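Jarkik changes paper bowl line, adds deeper size

Tableware supplier Jarkik has revised its line of printed paper bowls and will sell them in two sizes from December, the company said Saturday. The change affects the large serving bowl and the smaller individual bowl. Plates in the same line stay as they are.

The main difference is depth. The old large bowl had a low wall and a wide, flat base, and buyers from school cafeterias and catering firms had reported spills when it was filled with salad or cut fruit and carried by the rim. The new version has a taller wall with more pleats. The pleats are pressed into the paper in one step, while the blank is held between two heated forms, and they run from just under the rim down toward the base.

Pleating is the usual way to get a deep shape out of flat stock. Paper stretches very little before it tears, so the extra material along the outside of the blank has to be folded. Closely spaced folds also stiffen the wall. The cost is in printing. Any pattern laid down on the flat sheet is squeezed together where the folds form, and straight lines tend to come out broken. Jarkik said it moved to curved and wavy shapes for that reason, with the strongest color kept to the rim, where the paper is less tightly folded.

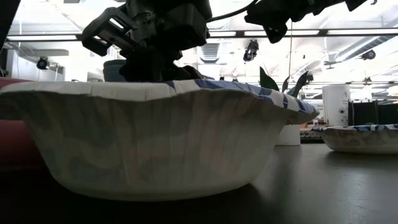
Large and small paper bowls with blue-and-white rims. The outer wall of the large bowl is pleated and carries a faint wavy print.

The printing is done by Marinescu, a packaging converter that has handled the plates in the line for several years. Marinescu prints the sheets flat, cuts them into round blanks and ships them stacked to the forming plant. Because the blanks are round and the rim print is not the same all the way around, the pattern does not have to be lined up with the press. Two bowls from the same stack may show different parts of the design at the front.

Rim stiffness was the subject of most of the testing. A flared rim gives the hand something to hold and lets the bowls nest without locking together, but it is also the part most likely to bend after the bowl has been handled or stored in damp air. Fironik, a testing lab hired by Jarkik, filled sample bowls with dry rice, lifted each by one side of the rim and measured how far the edge dropped. It then repeated the test on bowls left overnight in a humid cabinet.

The lab's summary, which Jarkik released in part, says the large bowl should be lifted with both hands when full. It also says the rim of the large bowl shows more sag than that of the small one, as expected from its wider opening. The small bowl passed the one-hand test in both dry and humid conditions. Jarkik did not release the measured values.

The bowls are meant for dry and lightly dressed food. The company advises against using them for soup or for reheating in a microwave oven. Storage instructions printed on the case call for a dry shelf and no more than 6 cases in a stack. Opened sleeves should be kept rim down on a flat surface, which limits warping of the edge.

Both sizes will be packed 250 to a case. Retail packs are planned but have no release date. Distribution will be through Rillix, which already carries the plates and matching napkins. Rillix said orders for the old large bowl will be filled until stock runs out, after which they will be changed over to the new item number unless the buyer asks otherwise.

Lids are not offered for either size. Jarkik said a lid for the small bowl is under review, and that the uneven outer edge left by the pleats makes a tight fit harder to get than on a smooth-walled bowl.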